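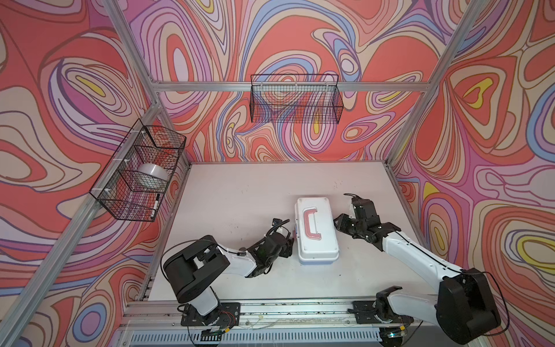

25 October 2019: two-arm planner, case task

Good session today! The new collision checker is finally in the loop for both arms, and it makes a bigger difference than I dared hope. Planning a joint approach to the white case used to take long enough to go for coffee. Now I get a plan in 34 ms with both wrists close to the lid, and the paths look so much calmer.

What changed: Urkilska used to replan each arm separately and treat the other one as a frozen obstacle. Now both go into one query, with the elbow links as capsules and the grippers as proper meshes. I also added the two mesh baskets to the world model as solid boxes. (Yes, the left one is angled. I gave it a fat box and moved on.)

Segmentation: the swirly wallpaper is brutal on the Tingate model, which I love, because it shows every weak spot. The red-pink handle bleeds into the coral bands whenever the crop reaches past the tabletop. Masking everything beyond the table edge fixes most of it. Retraining on 2,000 crops with random backgrounds, running overnight.

Still open:
- handle pose flips by half a turn, 3 times so far, always with the handle flat
- control loop drops below 60 Hz when logging is on
- merge the capsule branch before the November freeze, check with the Osholm config first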